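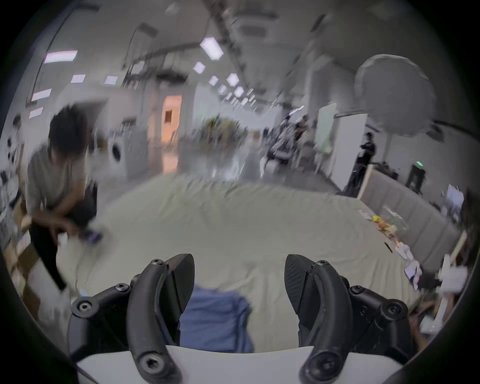
Blue cloth on the large table, gripper view, hall behind.

Notebook > Pravham hall > August > Cloth work

Sunday, started 9.40

Folding and wiping again. The question from the Zivport people is still the same one: can a machine do the ordinary jobs in a house or a small workshop yet, and if so which ones. I've been putting off writing an answer, so this entry is partly the day's work and partly a first go at that.

Sheet left on the table. It wrinkles and the wrinkles travel when the cloth is dragged, which upsets the policy, but nobody's kitchen or bench is flat and bare either. The runs from Prernberg were all done on a bare tabletop and they look better than ours for that reason as much as any other.

Jobs for the day, in the order done:

1. Pick up crumpled cloth, shake out, lay flat
2. Fold in half, then in half again
3. Wipe a marked patch of the sheet with the folded cloth
4. Put small loose items into a box

Hand-held recording first, then the arm in the afternoon with the policy trained on what we had up to last week. Demonstration set stands at 842, of which 766 are usable after checking. Most of the rejected ones are lost tracking when the gripper goes low over the table edge and the camera sees mainly sheet. Go slower there.

Cloth pick-up. By hand with the gripper this is easy once you stop trying to be neat. Come down on a ridge, close, lift. The pads hold a single layer of thin cloth well enough. They also hold a layer of the sheet underneath if you press, and then the whole table cover comes up with it. I did this more often than I'd like. The policy has learned it from me, so that's my fault and it needs fixing in the data. Throw out every demo where the sheet lifts, even if the cloth ends up flat.

Clearance above the sheet: tried holding off by 4 mm at the lowest point. Better. The cloth still gets caught if it's crumpled, and misses only when it's already nearly flat, in which case it wants a different approach from the side anyway.

Folding. 30 runs on the arm. First fold is all right when it starts from flat. The second is poor. The arm takes the top layer and leaves the bottom one behind, then carries on as though it had both. It has no way of telling. A person feels the thickness between finger and thumb without thinking and we've given it nothing that does the same job. Alexiou pads with the sensing layer have been on order since spring and I'd hold off any more folding runs until they're fitted. More demonstrations won't cure it, in my view.

Wiping. Surprisingly decent. The motion is forgiving, and if a stroke misses, the next one covers it. What it can't do is decide when to stop. It wipes the marked patch for as long as the demos did and then puts the cloth down, clean or otherwise. Good enough for a counter after breakfast. Not good enough for oil on a bench.

Small items. Mixed. Boxes and anything stiff, fine. Pens are a nuisance: they roll, and they lie so close to the surface that the fingers have to scrape. Loose paper is hopeless unless an edge is standing up. Clear plastic bags are the worst of the lot. The camera sees the sheet through them and the arm goes for a wrinkle instead. I'd leave bags out of the Zivport demonstration altogether and say so in the write-up.

Laundry, while I'm on it. Everyone who visits asks whether it can do the washing. Loading a front-loader from a basket is within reach, I think — round door, big opening, it doesn't matter how things go in. Unloading is much harder. Wet cloth is heavy, it knots round itself, and half of it is up against the back of the drum where the wrist won't bend. Pairing socks I wouldn't promise to anyone.

Draft answer for Zivport, to be argued over:

Wiping flat surfaces: yes, with someone checking.
Picking up stiff objects and boxing them: yes, if the objects are known beforehand.
Laying a cloth flat: nearly.
Folding: one fold, yes. Past that, no.
Loading a washer: not tried properly, probably.
Unloading it, sorting, anything with bags or loose paper: no.

I know this will read as a thin list to people who've seen the videos. The time matters as well. Even where the arm manages, a person would be done and on to something else long before. It only makes sense where the job can be left running with no one waiting for it.

Odd notes

Light over the table was moved after lunch and the afternoon recordings look flatter than the morning ones. Keep the two lots in separate folders until someone has compared them.

Screws at the base of the fingers: check with the hex key at the start of each session and write it here. Checked today, both fine, quarter turn on the left.

People walking through the hall during a run don't seem to bother the tracking so long as the table stays still. Leaning on the table does. Please don't lean on it.

Next: re-sort the demos for lifted sheet, retrain, repeat the pick-up runs only. Chase Alexiou about the pads. Try the washer door by hand with the gripper and see whether the reach is there at all.

Stopped 17.15.

Pravham hall notebook | Contact the notebook keeper | © Pravham | Back to top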